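Plestley Adult Learning Partnership
Digital Confidence at Home: Interim Report to the Anlow Fund
Reporting period: September to year end
Submitted January 6, 2026
Prepared by Halyna Savchuk, Program Manager

1. Summary

The Partnership received its second grant installment in September and opened enrollment the same week. To date 106 residents have registered, of whom 55 have finished the six-session basic course. The remaining learners are either in progress or waiting for a place at the Drenside branch, where demand has been higher than the original plan allowed for.

Spending is in line with the approved budget except for printing, which is explained in section 4.

2. Course delivery

Sessions have been held at Plestley Library and at the Drenside branch. Each session lasts ninety minutes and covers one subject: making and answering calls, text messages, passwords, online forms, health appointments, and recognizing fraud. The fraud session was moved from sixth place to fourth at the request of tutors, who reported that learners were already receiving suspicious messages and did not want to wait.

Attendance at Plestley has been steady. Attendance at Drenside fell when the evening bus timetable changed, and the later class there has been moved to the early afternoon. Two learners who had withdrawn have since returned.

Most learners bring their own phones. The subjects that take the longest are enlarging the text, managing storage, and telling an advertisement from a genuine notice. Tutors now set aside the first fifteen minutes of each session for individual questions, and the lesson plans have been shortened to match.

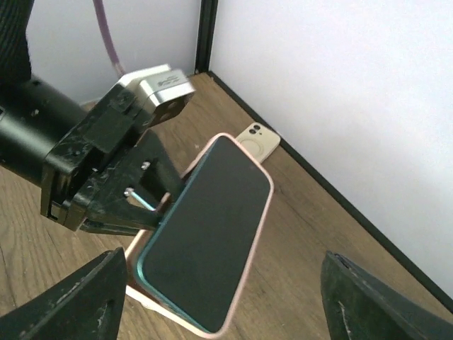 3. Staffing and tutor training

Chaminda Wickramasinghe was appointed Lead Tutor and has completed a full round of classroom observations. Written feedback was given to every tutor. The main recommendation was that tutors should keep their hands off the learner's device and give spoken directions instead, even where this is slower.

The program has 11 trained tutors. One post at Drenside remains vacant and will be advertised again this month.

4. Budget

Printing costs exceeded the planned amount because the handbook was reissued in large type. The difference was met from the travel line, with the written agreement of the Fund. Siddiqui Print Services has held its unit price for the second run of the handbook.

5. Next period

The Partnership plans to enroll a further 40 learners before the grant closes. A follow-up telephone survey of those who have completed the course is being drafted, and the questions will be sent to the Fund for comment before use. A decision is requested on whether unspent room hire at Drenside may be carried over to the final installment.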